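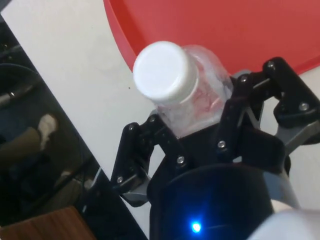
Screw cap

A screw cap, or screw closure, is a threaded lid that attaches to the neck of a container by turning. The inside wall of the cap carries a helical thread that engages a matching thread on the outside of the neck, called the finish. Turning the cap pulls it down along the axis of the neck until a sealing surface inside the cap bears against the rim of the container. Screw caps are used on beverage bottles, food jars, medicine containers, cosmetics, household chemicals, and laboratory glassware.

Terminology

The finish is the whole upper part of the neck, including the thread, the rim, and any beads or ledges below the thread. The name comes from glassmaking by hand, in which the neck was the last part of the bottle to be shaped. The rim is also called the land or sealing surface. The flat top of the cap is the top panel, and the cylindrical side wall is the skirt. Vertical ribs on the outside of the skirt are called knurls and improve grip.

A finish is commonly identified by a pair of numbers. The first gives the nominal outside diameter of the thread in millimeters, and the second is a code for the thread style and height. Two caps of the same nominal diameter are not interchangeable if their thread codes differ.

Thread geometry

The main dimensions of a threaded neck are known by single letters. T is the outside diameter across the threads, E is the diameter of the neck wall between them, H is the height from the rim to the shoulder or bead, and I is the smallest inside diameter of the neck opening. S is the distance from the rim to the upper edge of the first thread.

Pitch is the axial distance between neighboring turns. A coarse pitch lets the cap come off in fewer turns but gives less mechanical advantage in compressing the seal. A single-start thread has one continuous ridge. Multi-start threads have two or more ridges beginning at separate points around the neck, so the cap seats with a shorter rotation. Lug caps, widely used on glass jars, replace the continuous thread with short inward projections that catch under separate ramps on the neck and close in a fraction of a turn.

Threads on necks for carbonated drinks are often interrupted by vertical slots. When the cap is loosened, gas passes through the slots before the threads fully disengage, which lowers the chance that pressure will throw the cap off the bottle.

Materials

Most plastic caps are molded from polypropylene or high-density polyethylene. Polypropylene is stiffer and keeps its shape better when filled hot. High-density polyethylene is softer and tolerates low temperatures, and it is common on still water and dairy containers. Thermoset plastics such as phenolic and urea resins were standard for much of the twentieth century and are still found on reagent bottles and some cosmetics. They resist solvents and do not creep noticeably under load, but they are brittle and cannot be remelted.

Metal screw caps are made of aluminum or tin-plated steel. In roll-on closures, a smooth aluminum shell is placed over the neck and pressed by rollers into the glass thread, so that the cap takes its thread from the bottle it seals.

Sealing

The thread holds the cap in place but does not form the seal. Sealing is done by a separate liner or by features molded into the cap.

A lined cap contains a disc of compressible material, commonly foamed polyethylene, pulp with a facing film, or a molded compound. A linerless cap relies on one or more of the following:

Plug seal: a ring that enters the bore of the neck and presses outward against its inner wall.
Crab-claw seal: a thin curved flange that folds against the rim as the cap is tightened.
Outer seal: a ridge that bears on the outside edge of the rim.

Induction seals are foil laminates placed in the cap before filling. After the cap is applied, the container passes under a coil that heats the foil and bonds a polymer layer to the rim. The foil remains on the container when the cap is first removed.

Torque

Application torque is the turning force used to close the cap, and removal torque is the force needed to open it. Removal torque is normally lower than application torque because the liner and the plastic relax after closing. Most of the loss occurs early in storage, and it is greater at raised temperatures. For this reason, removal torque is measured after a stated interval instead of directly at the capping machine.

A storage study by Hrubý and Becerra followed 2,308 lined polypropylene caps on filled bottles kept at 20 °C for 14 days. Of these, 624 fell below the lower limit the authors had set for removal torque. The affected caps were concentrated in lots with thicker foam liners, and leakage was rare among them. The authors concluded that low removal torque was a poor predictor of leakage when considered alone.

Excessive torque can strip the thread, distort the top panel, or cause the skirt to ride over the neck thread and slip back, a fault known as jumping. Insufficient torque leads to seepage and, in carbonated products, loss of gas. A cocked cap, in which the thread has engaged at an angle, may show a normal torque reading while leaving a gap on one side.

Tamper evidence

Many caps have a lower band joined to the skirt by thin bridges. The band passes over a bead on the neck during capping and cannot easily return. On first opening the bridges break, leaving the band on the neck. Bands may be held by a continuous inner ridge or by folding flaps. Flaps need less force to apply but must be molded and folded accurately to hold.

Tethered caps keep one or more strips intact, so that the cap remains attached to the band after opening. Designs differ mainly in how the cap is kept clear of the mouth of the bottle while pouring.

Child-resistant closures

Child-resistant screw caps require two different motions at once. In the push-and-turn type, an outer shell spins freely over an inner threaded cap until downward force engages the two. In the squeeze-and-turn type, pressure at marked points on the skirt bends it out of contact with stops on the neck. Both types are tested with panels of children and older adults, as a closure has to resist the first group and remain usable by the second.

Recycling

Polypropylene and polyethylene are less dense than water, and polyethylene terephthalate, the usual material of clear beverage bottles, is denser. After bottles are ground into flake, the cap material can be separated by flotation. Aluminum closures and silicone valves complicate this step and are removed by other means where equipment allows.

See also

Crown cork
Induction sealing
Bottle neck finish
Stopper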